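The Table Gets Its Face Back

Posted Tue 3 September

I own one good table. It is pale, it is wooden, and for most of this year I could not have told you either of those things under oath. It lives against the bedroom wall and was bought to be a desk, a career that lasted until January, when I put a hairbrush on it for a minute.

By the end of summer it had turned into the place where small things go to wait. Bobby pins, a travel sewing kit, lip balms in every stage of life, the tiny screwdriver that comes with glasses, a Flurier compact with a mirror and no powder, hotel shower caps from hotels I don't remember liking. If you wanted to write a letter there you had to write it on a clipboard, on top of the other clipboard.

So I spent the long weekend clearing it. My method, if we're being generous with the word, was to take everything off and make each thing argue its way back on. I'd read somewhere that you should sort into piles by category, and I did try, but the category "goes on my face, theoretically" got so big so fast that it had to be moved to the bed, and then I couldn't go to bed.

The first surprise was the lipsticks. There were 17, and I wear one. The other 16 are all attempts to buy that same one again under a different name, and they range from nearly right to crime scene. I kept the one and its closest cousin. The second surprise was a Tondent whitening kit, sealed, with a booklet in it the size of a small novel. I read four pages and put it in the bathroom, where it will be somebody's problem (mine).

After that it went faster. Sewing kit to the closet, screwdriver to the kitchen drawer, shower caps to the trash with no ceremony. I wiped the whole top down with a barely damp cloth, going along the grain the way you're supposed to, and then did it again because I liked it.
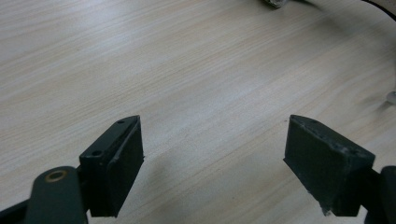 Wood! With streaks in it and everything.

I'd forgotten about the grain completely. It's very fine, with bits of tan and gray in the pale, and I stood there admiring it like I'd made it. I've had guests for dinner who got less attention. For a good part of Sunday afternoon I refused to put anything down on it at all, and carried my coffee from room to room like a lost waiter.

Then came the arguing-back-on part, which is where these projects usually die. I have a divided tray from Isum that I bought three apartments ago, when I believed a tray was the same thing as a personality. It has enough sections for a modest life. Daily things got the front, weekly things got the back, and anything I couldn't assign to a day or a week got a hard look.

Most of the tools were easy. Tweezers, front. Nail clippers, front. The second pair of tweezers, which has never successfully tweezed, out. A third pair turned up under the Isum tray itself, and I'm not prepared to talk about it.

Which left the eyelash curler.

I've had it since college. It's silver, it looks like something you'd use to take a very small cake out of a very small oven, and I've used it on maybe 40 occasions in my entire adult life, all of them weddings or interviews. My lashes are straight. They point at the floor. The curler persuades them upward for the length of a ceremony and then they remember who they are. By any rule in any tidying book it should have gone in the bag with the shower caps.

But I kept picking it up. The makeup drawer is full of things that come in a tube and pretend to be medicine, and then there's this, a plain bit of hardware with a hinge and two loops for your fingers. It does one job and it doesn't smell of anything. I also looked up what a new one costs, in case I threw it out and then got invited to a wedding, and the answer was 19 dollars, and I am cheap in a way that looks a lot like sentiment.

What settled it was the cleaning. I had always assumed you just owned an eyelash curler and it stayed clean by itself, like a cat. You're meant to wipe the rim after every use, and swap the little pad out every few months. Every few months! I did some math on the age of mine and went to wash my hands. Then I gave the metal a going-over with a cotton pad and some rubbing alcohol, paid attention to the hinge, and ordered a set of pads from the Hassanpour pharmacy down the street, who had to look it up under "parts."
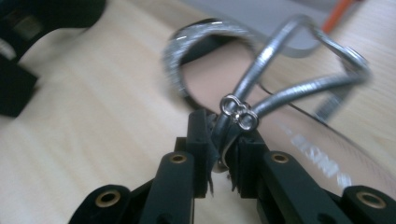 Marguerite wrote in after I grumbled about all this in the newsletter, to say that I've been doing it wrong anyway: curl before mascara, never after, squeeze gently at the root and then once more halfway along, and if the lashes drop in an hour the pad is worn and it isn't your face's fault. She has replaced her pads every January for years and thinks the rest of us are living like animals.

I take the point. I also resent learning it now, with all those weddings behind me. I've written "pads" on next year's calendar, on a page that otherwise says only "taxes," and I've put the curler in the front section of the tray, with the tweezers, as a sort of probation. If it hasn't been used by Thanksgiving it moves to the back. If it hasn't been used by spring we'll have a talk.

The rest of the tray is still half empty, and I am trying to leave it that way. There's a strong pull to go out and buy something to put in the gaps. I've already caught myself looking at a ceramic dish for hair ties, when I own two hair ties and both of them are on my wrist.

As for the table, I did finally sit down and write a letter at it. It was to the gas company. The pen didn't skid off a clipboard once, and I had room for both elbows. Next weekend is the closet, where I have recently put a sewing kit on top of what I'm fairly sure is another sewing kit.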